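아침 기계 하나로 충분하다는 생각

요즘 주변에 주방 가전 줄인다는 사람이 참 많다. 미니멀하게 산다면서 토스터도 치우고 전기포트도 치우고, 결국 프라이팬 하나로 다 해결한다고. 나는 그 얘기를 들을 때마다 고개는 끄덕이는데 속으로는 좀 반대다. 프라이팬 하나로 아침을 차려 본 사람은 알 텐데, 빵 굽고 나서 팬 닦고 계란 올리면 그 사이에 빵이 식는다. 순서를 바꾸면 이번엔 계란이 식고. 나는 식은 계란이 정말 싫다.

그래서 오늘은 욕먹을 각오하고 샌드위치 메이커랑 작은 팬이 한 몸에 붙은, 소위 '아침 기계' 편을 좀 들어 보려고 한다. 왼쪽엔 빵 누르는 판, 오른쪽엔 동그란 팬이 있는 그거. 처음 봤을 때는 나도 비웃었다. 장난감같이 생긴 데다 색깔까지 민트색이라니, 신혼집 집들이 선물로 돌다가 석 달 뒤에 중고 장터에 올라올 물건이 딱 이런 거 아닌가 싶었다. 실제로 우리 동네 중고 게시판에는 이런 게 늘 올라와 있다. '두 번 사용, 박스 있음' 이런 식으로. 그 두 번이 어떤 아침이었을지 상상하면 조금 슬프다. 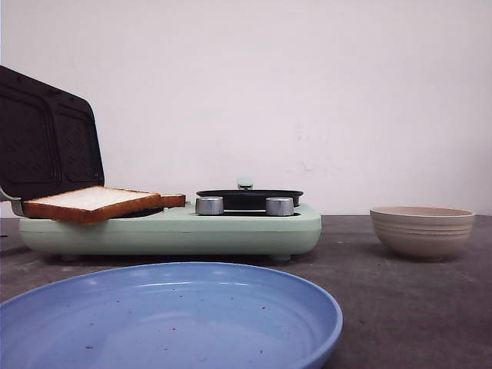

내가 이 물건을 좋아하게 된 건 순전히 높이 때문이다. 기계가 낮다! 식탁에 올려놓고 앉은 채로 빵을 얹을 수 있다. 아침 6시 반에 가스레인지 앞에 서 있는 거랑 의자에 앉아서 빵을 얹는 건 완전히 다른 일이다. 서 있으면 노동 같고 앉아 있으면 식사 같다. (물론 이 얘기를 하면 다들 그냥 네가 게으른 거라고 한다. 맞는 말이라 할 말은 없다.)

그리고 빵. 식빵을 반듯하게 넣어야 한다고 믿는 분들이 있는데, 나는 좀 삐뚤어도 된다고 본다. 테두리가 살짝 밖으로 나가도 괜찮다. 밖으로 나간 부분은 말랑하게 남고 안쪽은 바삭해지는데, 그 차이가 또 맛있다. 가게에서 파는 샌드위치는 테두리를 싹 잘라 내는데 나는 그게 제일 아깝다. 빵에서 제일 고소한 데를 왜 버리는지 모르겠다. 우리 집에서는 자른 테두리를 모아서 설탕에 굴려 먹었고, 어릴 때는 오히려 그걸 먹으려고 샌드위치를 해 달라고 졸랐다.

물론 단점도 있다. 내가 전에 쓰던 Stovholm 제품은 뚜껑 경첩 쪽에 치즈가 끼면 답이 없었다. 이쑤시개로 파고 면봉으로 닦고, 그러다 보면 샌드위치 먹은 시간보다 청소한 시간이 더 길다. Terkik 것도 친정에서 써 봤는데 그건 줄이 너무 짧아서 늘 콘센트 옆 구석에서만 써야 했다. 식탁에 못 올리는 아침 기계라니, 내 기준으로는 탈락이다. 이런 물건을 고를 때 사람들이 와트 수를 많이 보던데, 500와트냐 아니냐보다 줄 길이랑 틈새를 먼저 보시라고 말하고 싶다. 매일 손이 가는 건 결국 그런 데다.

속 재료 얘기도 빼놓을 수 없다. 아침 기계를 산 사람들이 금방 질리는 이유가 햄이랑 치즈만 넣어서라고 나는 거의 확신한다. 햄치즈는 맛있지만 일주일이면 물린다. 내가 제일 권하고 싶은 건 새우다! 아침부터 무슨 새우냐고 하겠지만, 전날 저녁에 냉동실에서 냉장고로 옮겨만 두면 된다. 작은 그릇에 담아 놨다가 옆 팬에 버터 조금 넣고 볶으면 끝이다. 빵이 눌리는 동안 새우도 익고, 둘이 같이 끝나니까 식을 틈이 없다. 마요네즈에 레몬즙 몇 방울 섞어서 빵에 바르고 새우 올리고 후추 뿌리면, 주말에 브런치 먹으러 Carrillo 같은 데까지 갈 마음이 싹 사라진다. 거기 새우 토스트 맛있는 건 인정한다. 그런데 줄을 30분씩 서야 하지 않나. 나는 30분이면 두 번 해 먹고 설거지까지 한다.
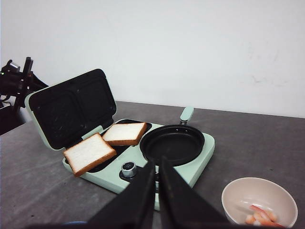
식빵 두께도 은근히 중요하다. 두꺼운 식빵이 유행이라 다들 통식빵을 손으로 뜯어 먹던데, 이런 기계에는 얇은 게 낫다. 두꺼운 빵 두 장에 속까지 넣으면 뚜껑이 안 닫혀서 손으로 누르고 있어야 한다. 그러면 손도 뜨겁고 마음도 급해지고, 결국 한쪽만 탄다. 얇은 식빵 두 장, 속은 욕심내지 말고 한 겹만. 이것만 지켜도 실패가 훨씬 줄어든다. 아, 빵은 굳이 비싼 걸 살 필요 없다. 어차피 눌러서 굽는 거라 동네 마트 식빵이면 된다. Undodham 베이커리의 발효종 식빵도 큰맘 먹고 넣어 봤는데 구멍으로 치즈가 다 흘러서 울 뻔했다.

팬은 작아서 불만이라는 사람도 많다. 계란 하나 부치면 꽉 찬다고. 그런데 나는 작은 게 마음에 든다. 큰 팬을 꺼내면 자꾸 뭘 더 하게 된다. 소시지도 굽고 싶고 버섯도 볶고 싶고, 그러다 출근이 늦는다. 작은 팬은 한 가지만 하라고 정해 주니까 아침에 머리 쓸 일이 없다. 손잡이가 짧은 것도 처음엔 불편했는데 지금은 긴 손잡이가 식탁에서 소매에 걸리는 게 더 싫다.

가전을 줄이자는 분들 말도 이해는 한다. 우리 집 싱크대 위 칸에도 한 철 쓰고 올려 둔 와플 기계가 있다. 그건 나도 변명을 못 하겠다. 다만 줄이더라도 자주 안 쓰는 것부터 줄였으면 좋겠다. 덩치 크고 색깔이 튄다는 이유로 매일 쓰는 걸 치우고, 얌전하게 생긴 와플 기계는 그대로 두는 집을 여럿 봤다. 눈에 잘 띈다고 죄는 아니지 않나. 나는 오히려 아침 기계는 눈에 띄어야 쓴다고 생각한다. 찬장에 넣는 순간 다시 꺼내기가 얼마나 귀찮은지, 2월의 추운 아침에 한 번만 해 보시면 안다.

그래서 우리 집은 식탁 한쪽을 아예 내줬다. 손님이 오면 좀 민망하긴 한데, 다들 처음엔 이게 뭐냐고 웃다가 꼭 한 장만 구워 달라고 한다. 내일은 남은 새우에 옥수수를 섞어 볼 생각이다.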